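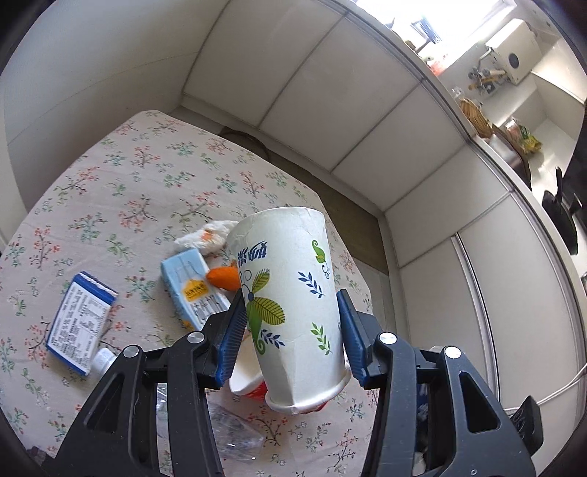 FLALTWOOD - A plan to get disposable cups out of the town's kitchens by paying people to stop buying them drew more questions than sign-ups when it was presented at the library in April.

The program, called Nukance, would give each household that joins $14 a month off its trash bill. In return, the household agrees to keep paper cups, plastic bags and takeout cartons out of its regular garbage and drop them at a collection point behind the Negri market.

The town has set aside money for 84 households. So far, five have joined.

Faizal Nugroho, who runs the program for the town, said the slow start didn't worry him. He said most kitchen tables end up holding the same things by evening: a cup or two, a bag, a box from the drugstore, whatever came home with the groceries.

"If we can change what happens to that pile, we've changed a lot of the garbage," Nugroho said.

How much is a lot? The town can't say. It has not weighed household trash by type, and the figure Nugroho used in his slides came from a different town with a different hauler. Asked whether Flaltwood would do its own weighing before the program is renewed, he said it was "under discussion."

Then there are the cups. Many paper cups have a thin plastic lining, and not every recycling plant takes them. Zurkberg, the company that picks up the town's recycling, has a contract that mentions cardboard and mixed paper but says nothing about cups. Nugroho said the company had agreed by phone to accept them. The town has nothing in writing.

Nnamdi Haruna, who rents an apartment near the market, said he liked the idea of a smaller bill but wasn't going to sign.

"I use paper cups when people come over and I don't feel like doing dishes," Haruna said. "I'm supposed to rinse them, save them and carry them two blocks. At that point I'd wash a mug."

He also asked how the town would know if someone threw a cup in the regular trash anyway. Nugroho said households would be trusted to follow the rules and that there were no plans to check bags.

Renters whose trash bill is included in their rent would not get the discount directly. It would go to the building owner, who could pass it along or keep it.

Sign-up forms are at the library desk until 5 p.m. on weekdays. The town council will look at the numbers again in the fall.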